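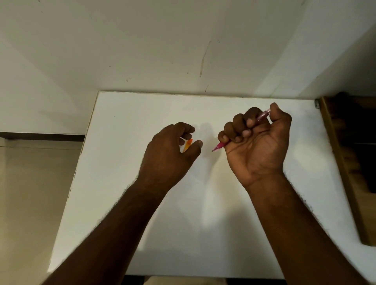 Pink pen, held in the right fist over the white table.

Sulleck Pen Handling Set

README, last edited 1st February

What this is

A set of short recordings of people handling everyday writing tools at a plain table. Pens make up most of it. The rest is markers, loose caps and a few mechanical pencils. The set was put together by Sandrine Guérin and Eugénie Millet for the Langlois desk objects project, and this file covers the pen part only.

Contents

clips/ – 426 clips, one handling task per clip
stills/ – selected stills, same naming as the clips
labels.csv – one row per clip: object, task, hand used, notes
objects.txt – the object list, with color and type

There are 11 tasks. They include picking up, turning over, passing from hand to hand, clicking, taking apart and putting back together. Clips run roughly 7 seconds each.

Table and objects

All clips use a white tabletop against a light wall. The top has scuffs and small marks that we left alone. If you are segmenting small parts, check the dark specks first – they are easy to confuse with pen springs.

Retractable pens are listed by barrel color. The pink one has a translucent barrel, a darker rubber grip and a silver plunger at the top.
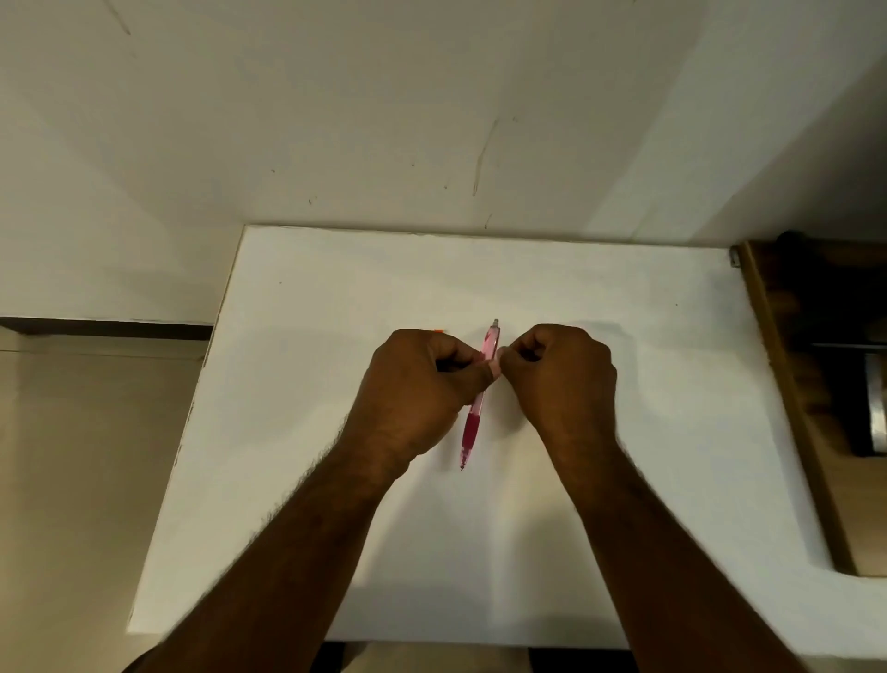
Grip labels are "fist", "pinch", "writing" and "other". When both hands are on the pen, the row gets a grip for each hand, left first. Eugénie labeled everything once and Sandrine went over the rows marked "other". Where they disagreed, both labels are kept, separated by a slash.

Known problems

Small parts are often hidden by fingers. The "visible" column is set to "partly" for these, and the object name may be a guess.
The Banby markers were added in December and have no entry in objects.txt yet.
2 clips have the left and right hand columns swapped. They are flagged in the notes.

Use

Free for research and teaching. Please credit the Sulleck Pen Handling Set. Sort labels.csv by the clip column before joining it with anything from the older Brultix release, which used a different order.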